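Kavari Beach Cabins, Etenthorpe
Pre-season walk-round, June. Comments by the site inspector, for Tutton Holidays.

Brochure says "fully refreshed." I went in with the brochure in one hand and this sheet in the other.
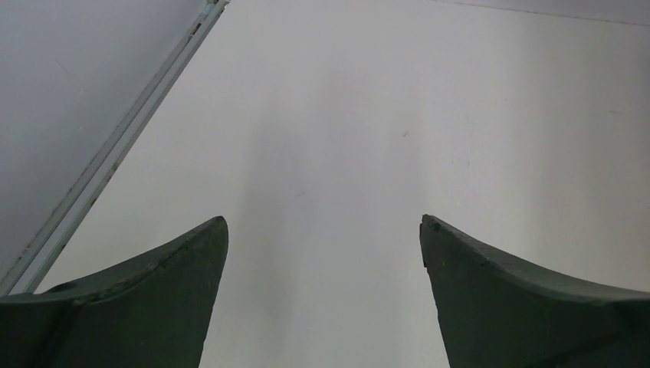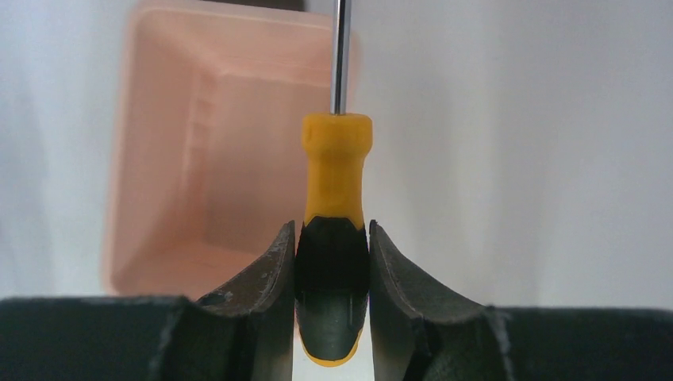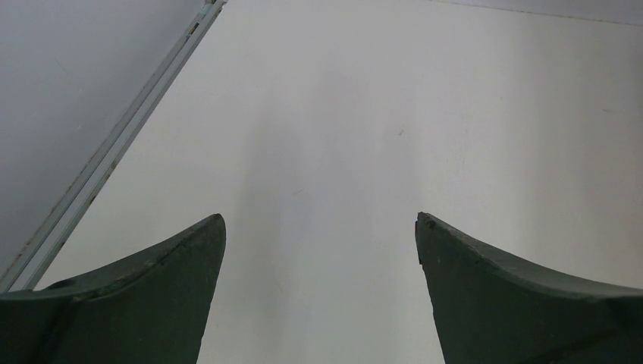 CABIN 89

Smoke alarm: PASS. Loud enough.
Deck rail: FAIL. Two balusters move by hand. Same remark as last season, signed off as fixed – by whom?
Door lock: PASS, stiff.
Extinguisher: PASS, though the tag is faded and I had to take the date partly on trust.

CABIN 159

Smoke alarm: FAIL. No battery.
Water heater: NOT TESTED. Told it was "fine yesterday." Leaving the box blank until I see it run.
Steps to sand: PASS for now. Bottom tread is soft.

POOL

Depth signs: PASS on the deep side only.
Gate latch: FAIL. Does not self-close. Afridi quoted 200 dollars for a new one, which seems cheap for a latch that is meant to last.
Rescue ring: present. Rope shorter than the pool is wide.

Do not open 159 to guests. Recheck at 9 a.m. once the rail is done.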